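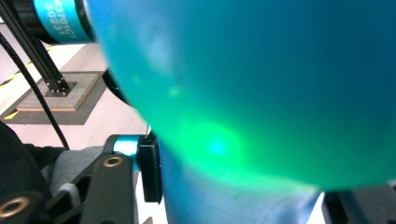

Category: Data > Sports > Fishing

# Trotavholm Walleye Tournament Catch Records

Weigh-in records from the Trotavholm walleye series, one row per fish. The set covers 1,869 fish from 60 boats over 5 events. Honeylyn Magbanua typed up the weigh sheets and Phúc Lương wrote the cleaning scripts.

Last updated 1/28/25.

## Files

- `fish.csv` - one row per fish brought to the scale
- `boats.csv` - one row per boat, with the boat number used in the other files
- `events.csv` - launch site, start and end times, wind and water temperature at launch
- `penalties.csv` - late check-ins, dead fish and short fish, with the weight taken off
- `clean/` - scripts that turn the typed sheets into the four files

## Columns in fish.csv

- `event_id` - matches `events.csv`
- `boat_no` - matches `boats.csv`
- `day` - 1 or 2
- `length_in` - total length in inches, tail pinched, to the nearest quarter inch
- `weight_lb` - decimal pounds. The sheets were written in pounds and ounces, and the script converts them.
- `alive` - Y, N or blank
- `zone` - North Basin, Narrows, Stivberg Bar or Kamau Bay
- `method` - jig, crankbait, live bait rig, other or blank
- `counted` - Y if the fish was part of the boat's scored limit

Zone and method were reported by the anglers at the scale. Teams in contention often left method blank on the first day, and a few gave a zone that doesn't fit with their check-in time. We kept what was written on the sheet.

## Rules that affect the numbers

Each boat could weigh 5 fish a day. Anything under 15 inches was not scored but is still in the file with `counted` set to N. A dead fish cost half a pound. Boats that came in late lost one pound per minute, and after 15 minutes the whole day's catch was thrown out. Those fish were still weighed, so they have weights and a `counted` value of N.

The October event was cut to a single day by wind. It has no day 2 rows, and the final standings for that event are the day 1 standings.

## Known problems

- The scale used at the first event read in two-ounce steps. All later events used one that read in single ounces. Don't compare small differences in weight across the two.
- For 90 fish the length is missing. Most of them are from the Ung Landing weigh-in, where the second measuring board didn't show up until late in the afternoon.
- Boat 14 changed partners between the second and third events. It keeps the same number in `boats.csv` and the change is in the `notes` column.
- Saugers were sometimes written down as small walleyes. We fixed the ones that had a remark on the sheet - there are probably others.
- Water temperature came from one boat's sonar at the launch ramp. It says very little about the main lake.

## What it's good for

We use it for season standings, big fish lists and length-weight plots. It should also work for looking at how limits change with wind or time of year, within reason.

It is not a sample of the lake. Tournament anglers go after big fish and release most of the small ones before they get near the scale, so the lengths run high. Please don't use it to estimate the population or to argue for a slot limit.

## Privacy

Angler names have been removed. Boat numbers were reassigned and don't match the numbers on the published results. Exact GPS spots were never collected.

## Running the scripts

Python 3 and pandas are all you need. From the top folder:

 python clean/build.py

Output goes to the top folder and overwrites what is there. Corrections are welcome - include the event, the boat number and the weight as it appears in the file.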